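Section 3. Setting up the Kurian lyric player for a film sing-along

Applies to the Kurian player with firmware 2 or later, used with any screen and any amplifier. If your unit shows the old Jundach start-up logo, go back to Section 2 and update it first. The update is slow, and the progress bar bears no relation to how long is left.

The box promises "party ready in moments". Allow an hour the first time. Sylvain Sabatier and I have set these up for film-song evenings in Butport for long enough to have stopped believing the box, and this section is written in the order in which things go wrong.

3.1 Connecting the player

1. Switch everything off at the wall, the amplifier included.
2. Connect the player to the screen with the video lead. Use the socket marked OUT A. OUT B is described in the maker's leaflet as "identical". It drops the sound on some screens and we leave it alone.
3. Run the audio lead from the player to a line input on the amplifier. Do not use an input meant for a turntable.
4. Plug the microphones into the amplifier. There are microphone sockets on the front of the player as well, and they add a delay you can hear.
5. Turn every volume control to its lowest setting.
6. Switch on the screen, then the player, then the amplifier.

Caution: Switch the amplifier on last and off first. The player sends out a loud thump as it starts and another as it shuts down.

Note: The leaflet says the wireless link is "as good as a cable". It may be, in the room where they tested it. For singing, where people are following words on a screen, use the cable.

3.2 Checking the song library

The library is sold as 2,185 songs. Treat the figure with some suspicion. It counts the film version, the slow reprise and the dance remix of the same tune as separate songs, and it counts titles that have music but no words on screen. If you are planning an evening of songs people can sing, you need to look at what is in there.

1. From the main menu choose Library, then Show All.
2. Press the blue button to open the filter list.
3. Set Words to "Present" and Version to "Original".
4. Press OK and wait. The list empties before it fills again.
5. Open each song you intend to use and play the first verse. Check that the words match the singing.
6. Mark the ones that pass with a star.

Note: The category called Spring Colours contains a wedding song and at least one lullaby. Categories seem to have been assigned by title alone. Geetha Kandasamy now searches by film name and ignores the categories altogether, and her lists come out better than mine.

Note: The star ratings already on the songs when you open the box are the maker's. Clear them under Library, Tidy, Remove Stars before adding your own.

3.3 Choosing the script for the words

Each song can show its words in the original script, in English letters, or both together. "Both" sounds like the fair choice. On anything smaller than a wall-sized picture it gives you lines too small to read from the back, so think about where people will be standing.

1. Open Settings, then Words.
2. Choose Original, English Letters or Both.
3. Set Size to Large. Medium is the factory setting and is small.
4. Set Background to Plain. The moving patterns look lively in the shop and make the words hard to pick out.
5. Play a fast song and walk to the far end of the room. If you can't read it from there, go back to step 2.

The spelling in English letters is uneven. The same word may be spelt two ways in one chorus. You can correct a line by holding the yellow button while it is on screen, but corrections are lost when the library is updated, so keep a written copy.

3.4 Matching the words to the music

Most screens hold the picture back a little while they process it. The words then light up after the singer has sung them. The player has an automatic correction called Perfect Time. I have not seen it be perfect. Try it if you like, then do it by hand:

1. Choose Settings, Timing, Manual.
2. Play the test song. A dot flashes on each beat.
3. Press the right arrow until the flash and the drum fall together.
4. Press Save. Leaving the menu without pressing Save throws the setting away, and there is no warning.

On the projector at the Butport hall the right value is 87. Yours will differ. Write it on a piece of tape and stick it to the underside of the player.

Caution: Game Mode on a television changes the delay. If somebody turns it on or off, the timing has to be set again.

3.5 Building the running order

1. From the main menu choose Evening, then New.
2. Add songs from your starred list.
3. Put something everybody knows first, and keep long numbers with spoken passages for later on.
4. Set Gap to Manual. With Automatic the next song starts while people are still passing the microphone.
5. Turn Smart Mix off. It claims to "read the mood of the room". The player has nothing to read a room with, and as far as Elango Suvarna and I can tell it shuffles.
6. Press Save, give the list a name, and copy it to a memory stick.

Note: A list can be saved under the same name as an old one, and the old one goes without a prompt.
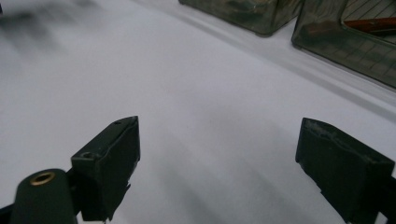
Can the player lower the singer's voice on an ordinary film soundtrack?

It can try, using the Voice Down setting under Sound, but the result is poor on older recordings, where the chorus and half the strings tend to disappear along with the singer. Use the library's own backing tracks wherever there is one.

3.6 Setting the microphone level

1. Start a song at the volume you mean to use.
2. Hold the microphone close to your mouth and sing. Speaking gives a false reading.
3. Raise the microphone level until the voice sits just above the music.
4. Add echo last, and less than you would like.
5. Keep the microphones behind the line of the loudspeakers. If the system howls, lower the microphone level before touching anything else.

Caution: The Skomiston clip-on microphones sold alongside the player run down without showing a low battery light. Put in fresh batteries before each evening, and keep a wired microphone within reach.

Scoring is covered in Section 4. It gave Kalliopi Gavalas full marks for humming, so you may prefer to leave it off.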